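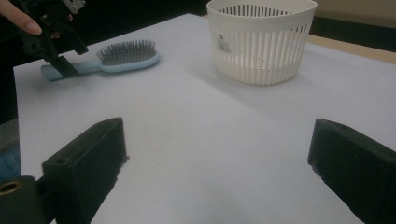

Chapter 4
Small Things and Where They Live

When I was first asked to teach a household management course, I spent most of a March afternoon wondering where on earth to begin. Kitchens seemed too big, closets seemed too discouraging, and laundry (we will get to laundry in Chapter 7, I promise) seemed like a poor way to make friends. In the end I began with a hairbrush and a basket, and I have begun there with every class I have taught.

A hairbrush is a wonderful thing to learn on. Almost everyone owns one, it gets used every day, and it is forever being put down on the nearest flat surface – the table, the edge of the sink, the arm of the couch – and then hunted for the next morning with one shoe on. It is also an awkward shape, with a long handle at one end and bristles at the other, so it never sits quite as neatly in a drawer as you would like.

In this chapter we will look at what my old teacher, Ankica Obradović, used to call resting places and homes. A resting place is wherever an object lands when you let go of it. A home is where you would send a guest to look for it. Ankica once asked a class to write down every object that had been moved in their apartments over a weekend, and the combined list ran to 656 entries, a good many of them combs, brushes and hair ties!

A plain basket can turn a resting place into a home with very little effort, provided it stands within easy reach of where the object is used. We will talk about choosing one of a sensible size, about what belongs in it and what will only sink to the bottom, and about how to clear a tabletop in around 2 minutes without simply moving the clutter to the next room.

Before you read on, pick one table in your home and leave it just as it is. You will need it for the first exercise.

Key terms: resting place, home, reach, open container, shared surface

4.1 Watching a Tabletop

Surfaces fill up slowly, and usually from the edges in.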